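Plinside office, level 2 — electrical and fire walk-through, February
Checked by: Rajitha Wanigasekara
Copy to: Imtiaz Majumder

1. Exit path to stairs. OK. Door opens fully. The mat was moved away from the swing.

2. Extinguisher by kitchen. OK. Pin and seal in place. Tag number 1446 is hard to read, please write it again.

3. Power boards. NOT OK. Two boards are joined one to another near the printer. Please remove one before the next check.

4. Desks and cable trays. OK with comment. Lids must be closed flat and no cable should hang where feet can catch it. Under the desks I ask for clear space, also for bags.
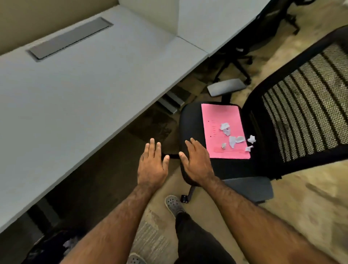 Yayra Addo: the tray lids get opened every time someone changes a charger, so can we have a spare outlet on top of the desk? I asked for this last year also.

Reply to Yayra — I agree, and I put it on the list for Wilaslow when they come for the test and tag. Until then please close the lid after use.

5. Heaters. NOT OK. One heater, 3000 watts on the label, was plugged in a power board. It must go straight to the wall outlet or go home. I left a note on it.

6. Emergency lights. Light 47 did not come on with the test button. Sunil Weerasinghe will order the battery.

7. First aid box. OK, but burn gel is finished.

Items 3 and 5 to be checked again at 4 pm, after the meeting.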